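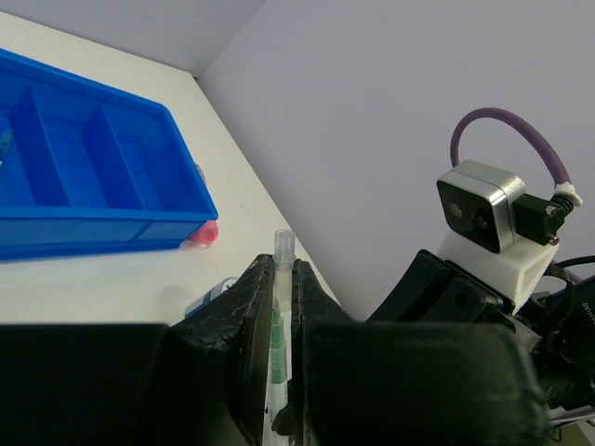

Collecting grasp demos for slim things: how I run a session

If you've trained a policy on blocks and mugs and then handed it a pen, you know the feeling. Everything that looked solid falls apart! Slim objects roll, they hide between the fingers, and half of them are see-through. I've spent most of this spring recording demonstrations for a sorting skill we call Makuvine (small items on a white table, blue tray, one arm), and this is the routine I've settled into. It's written for somebody who already has an arm that moves and a way to drive it by hand. If you're still fighting drivers, go do that first and come back.

Step 1. Pick the objects before you pick the tasks

I used to write the task list first and then go hunting for things to fit it. Bad idea, I kept ending up with nine versions of the same marker. Now I tip out the box and pick for differences: clear barrel or solid, cap or no cap, tapered or straight, label or plain. Syringes and pens make a great pair. They're close enough in shape that the policy can borrow from one to help with the other, but the plunger and the hub give it something new to deal with. Throw in a few short fat things too, little jars and vials, or the model decides the whole world is a stick.

Don't clean up the set too much. Loose caps can stay on the table. I like having things nearby that aren't the target.

Step 2. Check the wrist view with the fingers closed

Everybody checks the camera with the gripper open, because that's how it sits when you power up. Close it on something! What you want to know is how much of the object is left to see once the fingers have it. With a pen held upright you should still be able to make out the barrel above the pads and the tip below. If all you get is black plastic, change the camera angle now, before you record a single episode. I once moved a bracket halfway through a batch and had to split the whole thing into two datasets that never really got along.

While you're in there, give the camera cable some slack and run the wrist through its full range. Watch the connector the whole way around.

Step 3. Write the instruction line first

Each episode gets one plain sentence, typed before I touch the controls. "Pick up the green pen and hold it upright." "Put the syringe in the tray." If I write it afterward I end up describing what I did, fumbles included, and the sentence and the intention drift apart. Keep the names boring and keep them the same. Dalibor Halás called one object a pen, a marker and a "writer" in the same afternoon, and we spent a good part of Monday with find-and-replace.

Step 4. Drive it slower than feels natural, then stop fussing

My first 23 episodes were unusable. I was hovering over every object, making tiny corrections, backing off, going in again, and the policy learned to hover beautifully. What works better for me:

Come in from above at a steady pace.
Line the fingers up with the long side of the object before going down.
Close once. If it slips, let it slip, and go again in the same episode.
Pause for a beat after the grasp, then lift.

That pause matters more than you'd think. It gives you a stretch of data where the only thing going on is holding, and those are the moments I go back to when I'm checking the grip by eye.

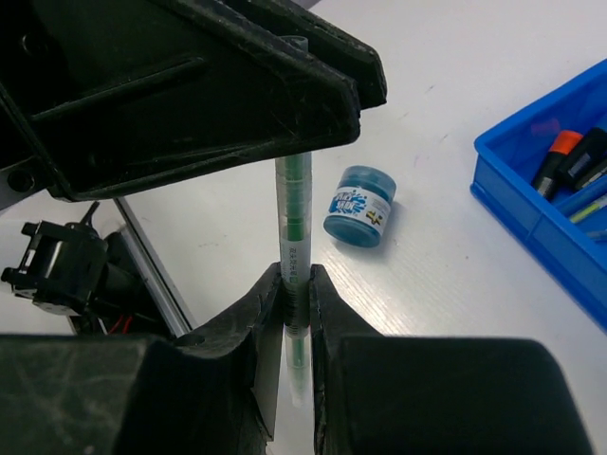 Yasaman Shokri

Step 5. Move things between episodes, and mean it

Left to myself I put every pen back in the same spot at the same angle. (We all do, try watching someone else at it.) So now I turn the tray, swap its neighbors and change which way the target points, every time. Some episodes start with the target in the tray, some with it lying on the table. If there's printing on an object, roll it so the printing faces somewhere new.

Light counts too. A glossy white tabletop will give you a bright streak from one direction and nothing from another. I record some in the morning and some after 4 p.m. and I leave the blinds alone.

Step 6. Keep the misses, but label them

I mark every episode good, recovered or failed as soon as it ends. Recovered is my favorite pile, those are the ones with a slip and a second try. Failed ones stay out of training for now, but I don't delete them. Máté Halász has been using ours to train a little success checker, and he's always asking for more.

Step 7. Look before you train

We stopped at 900 episodes for this round. Before anything went near a GPU I opened a random handful from each session and played them at double speed. Things I look for: frozen frames, an instruction that names the wrong object, a gripper value that doesn't match what the fingers are doing. It takes me one coffee, sometimes two.

Next up is capping and uncapping, which needs a second arm and a lot more patience. I'll post the settings file once I've cleaned out my own rude comments.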